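**Fostel pulls its knee balm claim**

April 19, 2024

Fostel has dropped the words "works in 11 minutes" from the tubes of its Wuswood warming balm, after 293 customers wrote in to say they had waited rather longer. One had waited since June.

The new label promises comfort "in good time". The balm, made by Honkanen, is otherwise unchanged, right down to the smell of cough sweets and creosote.

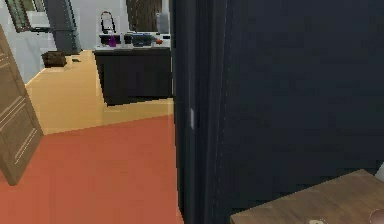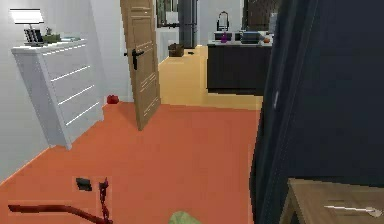
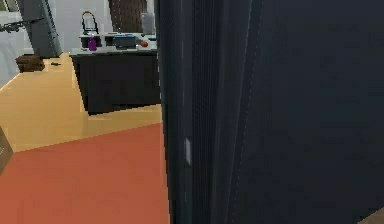 Refunds are open to anyone who still has the tube, used or not. Fostel asks buyers to look in the usual places first, and a chest with four drawers, like the white one in the second picture, ought to keep a sore-kneed household busy for an evening. The 200 ml size qualifies, as does the 475 ml tub sold through Grokby, which the firm calls "family size" without saying what is wrong with the family.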